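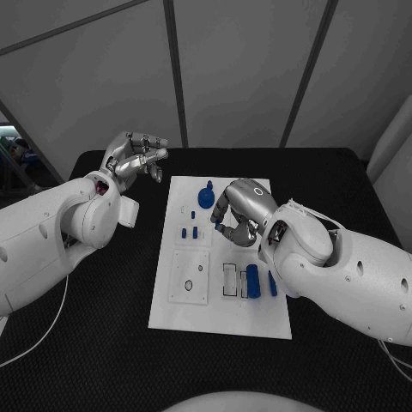

According to one reader of the spring version, a checklist for converting video files is like a checklist for buttering toast, and anyone needing one should be kept away from both. The same reader later asked how to get sound back into a file saved over the original. Item 2, friend.

Video conversion and handover checklist
Job inspected: Kerville sponsored swim, all clips
Software: Clarkero, desktop version
Delivered to: Motcombe community site
Inspected: July, after the second attempt

BEFORE CONVERTING

1. Source clips copied off the phones and cameras
Pass.
Comment: One phone had 10 percent battery left when it was handed over, with no cable and a cheerful shrug. Charge first, copy second.

2. Originals kept in a separate folder, set to read-only
Fail, then pass.
Comment: On the first attempt the output folder and the source folder were the same folder. Clarkero asks whether you want to overwrite. It asks politely, and somebody politely said yes. The clip was recovered from the phone it came from. Do not count on the phone.

3. File names make sense to a stranger
Fail.
Comment: "final", "final2", "final2 real" and "use this one". The last was the wrong one. Renamed by start time and lane.

4. Free space on the working drive
Pass.
Comment: The Tarigan drive had 800 GB free. It also makes a ticking noise, noted in the last inspection and the one before that. Still ticking.

5. Permission forms on file for every swimmer shown
Pass, with one clip held back.
Comment: A wave of the hand from the shallow end is not a signature.

DURING CONVERTING

6. Output format agreed with whoever is receiving it
Pass.
Comment: Motcombe takes MP4. We were also asked for AVI "to be safe". Safe from what, they didn't say. MP4 sent.

7. Frame size matches the source
Fail, corrected.
Comment: The preset stretched upright phone clips to fill a wide screen. Every swimmer came out with the shoulders of a wardrobe. Some of them asked to keep it. Set the shape to "same as source" and check the preview.

8. Computer set not to go to sleep
Fail.
Comment: It slept. So did the operator. Batch restarted at 7 a.m.

AFTER CONVERTING

9. Each clip played start to finish, with sound on
Pass on second attempt.
Comment: Looking at the thumbnail does not count as playing it. The starting whistle is very loud in headphones – turn it down before you press play, or find out as I did.

10. Sound in step with picture at the END of the clip
Pass, except the relay.
Comment: The relay begins fine and drifts until the splash arrives well after the swimmer. Reconverted at a fixed frame rate and rechecked.

11. Donation link in the closing title works
Fail, corrected.
Comment: It led to last year's page, which thanks people warmly for reaching 1,000 dollars and then takes no money.

12. Temporary files cleared
Not done.
Comment: Waiting until Motcombe confirms the clips open at their end. Reminder sent twice.

Carried over to the next inspection: items 4 and 12, and the held-back clip under item 5.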